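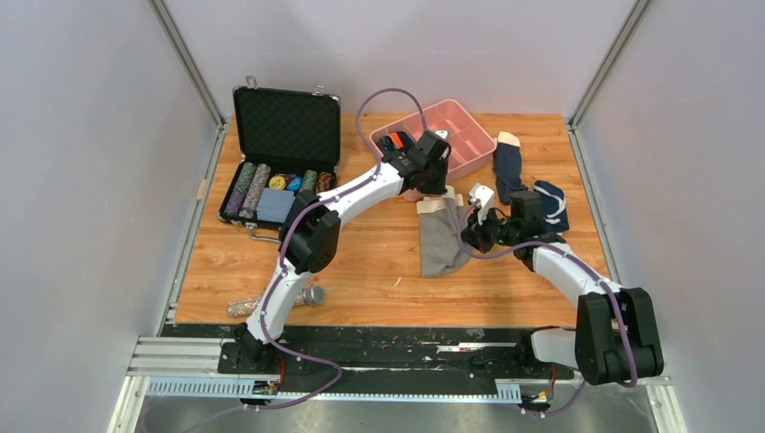 Garba Babalola would start with the focus order, before anyone opens a stylesheet. He has said so in three release notes and he said it again when we spoke on 28 November 2022, a few hours after Nelleck 2 went out to its first outside testers.

Nelleck is the form component library maintained at Josham, and most of its users never see the name. It sits under the booking pages at Tarndale and under a handful of council sites. The new version replaces every custom dropdown in the old one, and the dropdowns were where the complaints came from.

"We had 381 open issues when I took over the tracker," Babalola says. "I labelled them by component first. The select menu had more than the next four components put together, and a lot of those were the same bug reported in different words."

The bug was focus loss. In the old library, opening a menu moved keyboard focus into a list that was appended to the end of the document body. Closing it with Escape was supposed to send focus back to the button. If the button had been re-rendered in the meantime, the stored reference pointed at an element no longer on the page, and focus fell back to the body. A mouse user noticed nothing. A keyboard user had to tab through the whole header again.

"People kept proposing a timeout," he says. "Wait 50 milliseconds, look for the button again. It passes on your machine. Then somebody opens it on an old tablet with a screen reader running and you're back where you were."

The rewrite keeps focus on the button the whole time. The highlighted option is exposed through aria-activedescendant, and the list is rendered next to its trigger in the source. Babalola describes this as the dull option. It brought its own problem: support for the attribute is uneven on touch screen readers, where swiping moves a virtual cursor that pays no attention to what the script thinks is active. On those devices the library now falls back to a native select element.

I asked whether the native element would have done for everyone.

"For most forms, yes, and the documentation says that in the first paragraph. If you have a short list and no grouping, use the native one and don't load our script. We only build the custom version for filtering, where the user types and the list gets shorter."

Filtering is also where the live region comes in. The old library announced the number of results on every keystroke, so a fast typist heard a queue of numbers that were already out of date. Version 2 waits until typing pauses and then announces once. The length of the pause is a setting, and Babalola expects arguments about the default.

Colour took less time. The focus ring had been a single light blue outline that failed contrast against white, and it is now a double ring, dark inside and light outside, so that one of them shows on any background. Forced colours mode ignores box shadows, so the ring is drawn with outline and a transparent border is kept in reserve.

Testing is partly automated. The suite stands at 822 checks and runs on each merge, but he puts limited weight on it. "It'll tell you a label is missing. It won't tell you the label is rubbish." The manual pass follows a script written by Olteanu, the contractor Tarndale uses for its own audits, and covers keyboard only, zoom at 400 per cent and speech input. Speech input found the most surprising fault - a button whose visible text and accessible name differed by one word, so saying what was on the screen did nothing.

Migration is manual for now. The old class names are gone, the event names have changed, and there is no compatibility layer. Babalola considered one and dropped it when he saw that it would have to reproduce the old focus behaviour to be of any use. Sites that can't move yet will get security fixes on the old branch until May.

The date picker hasn't been touched. It still uses a grid with arrow key navigation, it still traps focus in one browser when the month changes, and the issue for it is pinned at the top of the tracker.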